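Simstead Two-Arm Bench Kit: Builder's Guide
Section 4. Rehearsing a pick in the simulator

Everything in this section happens on your computer. The real arms can stay in their crates, or on the sofa, or wherever the household has agreed to tolerate them. 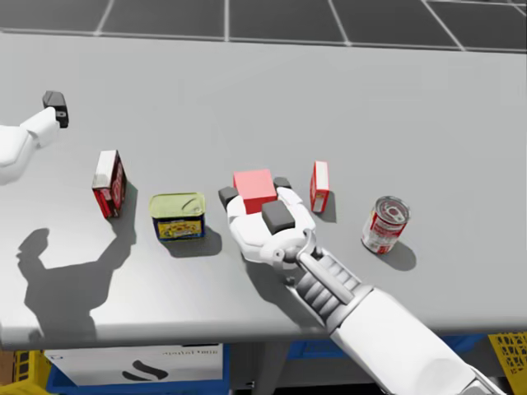 By now you should have the Simstead viewer running and the Pludholm table scene installed (Section 3). The goal here is modest: close the right hand on a cube, lift it, put it back, and do this often enough that you trust the settings before real motors get involved. Set aside an evening. The software claims an hour, but the software doesn't have to find the mouse.

4.1 Before you start

1. Close any other program that uses the graphics card. The viewer will share, but it sulks.
2. Open the Boychuk control panel and check that both arms are listed. If only one shows up, restart the panel. If neither shows up, you have opened the printer settings, which use a very similar icon.
3. Set the scene to Kitchen Items and press Reset Scene. Boxes, cans and the cube go back to their starting places.
4. Save your settings file under a new name. The original is your way home.

NOTE: The grocery items have realistic weights. If you edit them, write down what you changed. A soup can with the mass of a paper cup is easy to lift and teaches you nothing.

4.2 Park the left arm

1. Select Left Arm, then Hold.
2. Raise it until the gripper is well clear of everything on the table.
3. Press Lock Pose.

The left arm isn't used again until Section 6. Leave it loaded anyway, as the collision checker needs to know where it is. Its shadow may fall across the tabletop. Shadows have no effect on the physics, though they will fool a vision model that has never met one. Turn them off under View if you're only testing motion.

4.3 Grasp and lift

1. Select Right Arm, then Approach. Pick the cube as the target.
2. Leave Speed at 40 for the first run. The slider goes to 100, mainly to entertain visitors.
3. Watch the fingers as the hand comes down. It should stop above the cube with the fingers open. If it stops inside the cube, press Undo and see 4.5.
4. Press Close. The fingertip pads turn into contact sensors at this point, and the panel shows a reading for each one.
5. Wait for the readings to settle. They jitter at first.
6. Press Lift and raise the cube just enough to clear the neighboring items.
7. Hold it there. A good grip keeps the cube still. A poor one lets it rotate slowly, like something in a bakery window.
8. Press Lower, then Open, then Retract. Do them in that order. Retract before Open will take the cube along for the ride.

CAUTION: Don't drag the arm with the mouse while the hand is closed. The solver will try to honor your wishes and the laws of motion at the same time, and the groceries will pay for it.

4.4 Repeat runs

One successful lift proves that one lift can succeed. Go to Batch, enter 3,000 and check Vary Start Position. Set the random seed to 678 if you want your results to line up with the sample log in the Lotden folder. Any other seed is fine too, but then you're on your own when comparing.

Start the batch before bed. Turn off sleep mode first — the computer's, not yours. In the morning, open the log and sort by Slip. The worst runs are the useful ones, so replay a few of those before you admire the rest.

4.5 If something goes wrong

Hand passes through the cube: collision shapes are off. Turn them on under Physics and reset the scene.

Cube shoots away when the fingers close: grip force is too high. Cut it in half and try again.

Hand knocks over a nearby box on the way in: raise the approach height. If it still clips the box, change the approach angle in small steps.

Can leans and won't settle: let the scene run for a few seconds after a reset. If it's still leaning, reset again. Cans in this version are a known sore spot.

Arm shakes at rest: the time step is too long. Choose the next smaller one and accept that your fan will now be part of the family.

When the log looks reasonable, save the settings file again and copy it to the bench computer. Section 5 covers bolting the real arms down, so have your wrench and the clamp plates within reach.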